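Comparing Two Controllers for a Parallel Gripper
Student project report, Lurnham course in automation, Friday, September 18, 2026
2 comments | 16 shares

In this project I compared two ways to control the same arm and the same gripper. The first controller is Skimstead, which moves the arm through fixed points. The second is Zirkwood, which corrects the position all the time from the camera. My question was simple: which one can pick up a small red block more often, when the block does not start in the same place every time?

I kept the task small on purpose. The arm must come down with open fingers, close on the block and lift it. I did not change the lamp or the camera during the whole test. 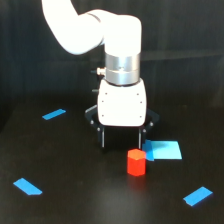 Each controller got 78 attempts. Before every attempt I moved the block by hand to a new place from my list. I used the same list for both controllers, so the comparison would be fair. One attempt took roughly 20 seconds with Skimstead. Zirkwood was slower, especially in the last part of the way down, where it made many small corrections.

I counted an attempt as good only if the block stayed between the fingers until the arm stopped at the top. A block which was lifted and then fell was a failure, also when it fell very late.

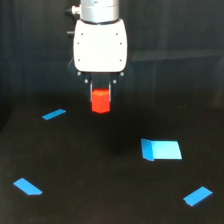
Shuzhen Cheng: I would count the late drops separately. They tell you something about the closing force, and the controller may be innocent there.

I agree with this remark, and I went back to my notes. Skimstead had 16 failures, and most of them were misses, where one finger came down on top of the block. Zirkwood had only 2 failures, and both of them were late drops. So the closing force should be tested alone in a next project. Ramesh Sachdeva has offered me the Fashola force sensor for this.
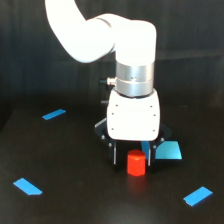 The hardest part for both controllers was the last moment before closing. If the arm is a little too far to one side, the fingers push the block away and do not hold it. The good starting position is with the block standing in the gap between the two open fingers, and the finger tips just above the table. The block has several flat sides, so I also think its rotation is important, but I did not measure this. In June I had tried only a few rotations by hand, and my notes from that time are not complete.

For the next test I will write down the angle of the block before every attempt and use the slower speed for both controllers.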